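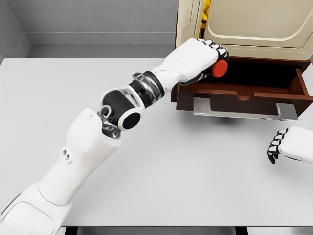

## Informe de avance: catalogación del fondo Kershaw

Fecha: 2025-01-10

Desde noviembre se han revisado 1,435 expedientes, de los cuales 552 cuentan ya con ficha definitiva. La digitalización, a cargo de Plaser, avanza conforme al calendario aprobado.

**Incidencias.** Drusska entregó con retraso 300 carpetas de conservación. El traslado de los planos queda aplazado hasta recibir el resto del pedido.

**Ejecución.** Se ha comprometido el 70 % de la dotación concedida por Jusport. Se solicita autorización para destinar el remanente de transporte a material de archivo.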